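Can a robot clear your table yet? 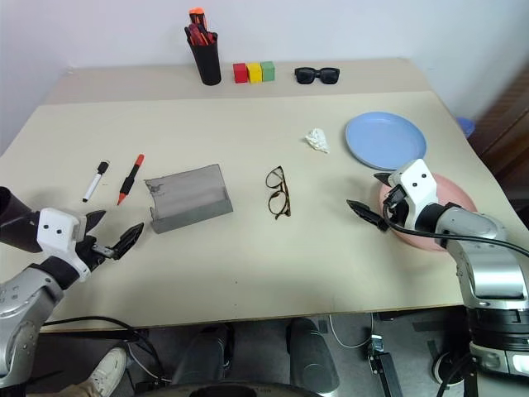 Tsion Demissie
Staff writer, Kostden Workshop News

Thursday, July 16, 2026

A messy table is a fair test for a household robot. Plates, markers, a used tissue, a pair of glasses with thin frames: any adult can put these away without thinking much about it. A two-armed machine with two black fingers on each hand has to work out every one of them.

I spent part of June reading the trial logs kept by Lahcen Ait Ali, who runs the tidying tests at Kostden. His group logged 203 attempts at single jobs such as putting a marker in a cup or stacking one plate on another. Cubes went best. They have flat sides, they don't roll, and the fingers can close on them from almost any angle.

Plates were harder. A shallow plate lying flat gives the fingers very little to get under. The arm can pinch the rim, but it has to come in low, and a small error in height means it presses on the table or closes on air. Ait Ali's group now has the arm slide the plate to the table edge first and grip it there. It works more often and takes longer.

Glasses are still a problem. Clear lenses confuse the depth readings, and folded frames twist when squeezed. See-through plastic, like a smoky folder stand, causes the same trouble. Tissues are easy to pick up and hard to let go of, as they tend to hang on one finger.

Then there is speed. A full clear of the test table took 50 minutes in the best run, with two stops for a person to step in. "I can do it in one minute while talking on the phone," Ait Ali told me. He would rather see the machine run slowly and finish than run fast and need help.

The shop floor is further along. At Zonness, a parts supplier that shares its results with us, four arms sort fittings into bins on the day shift. The parts are the same every time and arrive in the same place, and the arms are bolted down. A kitchen table offers none of that.

So for now, chores at home are still yours. The next round of tests at Kostden will cover cups and cutlery, and we will print the results when we have them. Readers with questions about the trials can send them to the newsletter desk.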